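Flelau Coffee Corner - README

Version of Friday, March 15, 2019
Maintained by Čestmír Ondrejka. English text checked by Wolfram Kohlhase, remaining mistakes are mine.

What is in this folder

Flelau is a small collection of records about making one cup of coffee with a capsule machine. It covers the ordinary work of a coffee corner: putting the cup in its place, starting the machine, waiting, taking the cup away, wiping the table. There are 2,356 short records in total. They come from two places, Binov and Mirkau, and the two parts are kept separately, as the tables and the cups are not the same.

The folder has these parts:

binov/ - 763 records
mirkau/ - 1,593 records
labels.csv - one line for each record
notes/ - my remarks by month, in plain text
LICENCE.txt

Each record has a number of four digits. The numbers are never used again, also when a record was removed. If you find a hole in the numbering, it is correct and you do not need to write to me.

How a record is divided

Every record is divided into steps. I tried to use words that a person would say in the kitchen.

cup_to_machine: from the moment the cup leaves its resting place until it stands on the drip tray.
capsule: opening, putting in the capsule, closing. Many records start after this step, and then the field is empty.
pour: from the first drop until the last drop. Slow dripping at the end belongs to this step too.
cup_away: from the first touch of the cup until it stands somewhere else.
wipe: only when the table or the drip tray was wiped.

The step "pour" made the most trouble. Wolfram wanted to end it when the stream stops, and I wanted to end it when the dripping stops. We have labelled 526 records in both ways and compared them. The difference was small in Binov and quite large in Mirkau, so now my way is used everywhere. The old values are still in the column pour_end_old.

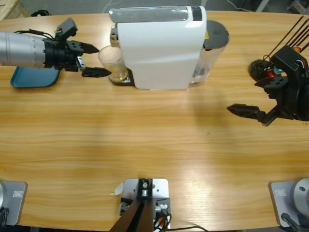 For the amount in the cup we use only four words: empty, thin, half, full. "Thin" means that the bottom is covered and not much more. We do not give millilitres. With a clear glass it is easy to judge the level by eye, but with a thick cup it is a guess, and for such cups the field level_sure has the value no. Please respect this field. In the first version it was missing and people took the guesses for measurements.

Things on the table

The file labels.csv has one column for the cup (glass, ceramic, paper) and one for the tray (yes or no). A tray counts as present also when only a part of it can be seen. The drip tray of the machine is not a tray in this sense. I know it is confusing, and I will rename the column in June if there is time.

The water tank has its own column, with the values seen and not_seen. It says nothing about how much water is inside. Somebody asked for the water level, but in a transparent tank the line is often hard to find, and I do not want to add a column I can not trust.

Spoons, sugar and milk are not labelled. Sometimes they are there.

Known problems

- In the Mirkau part, 586 records have no value for the capsule step. The coffee was already prepared to run when the record began.
- The words "cup" and "glass" were mixed in the early labels. Now "cup" is the general word and "glass" is a kind of cup. In the notes you will still find both.
- Colour of the coffee is written as light or dark. It depends very much on the light and on the table under the glass. I would not use it for anything serious.
- Record numbers in notes/ before the Koubek renumbering are the old ones. The file notes/koubek_numbers.txt has the old and the new number side by side.

How to read labels.csv

The separator is a semicolon, the text is UTF-8 and times are in seconds with a decimal point. If you open the file in a spreadsheet with Czech or German settings, it may turn some times into dates. Import the time columns as text and change them later. I lost one whole afternoon with this.

An empty field means "not labelled". The word none means "we looked and it was not there". Please do not join these two.

Use and corrections

You can use the collection for teaching and for research. If you publish something, write the name Flelau and the date of the version. The commercial use is described in LICENCE.txt.

Corrections are welcome - send the record number, the step and the value you think is right. Please do not send the whole changed table, I can not see in it what was changed. Wolfram answers for the Mirkau part and I answer for Binov. Usually we collect the corrections and put them all together into the next version.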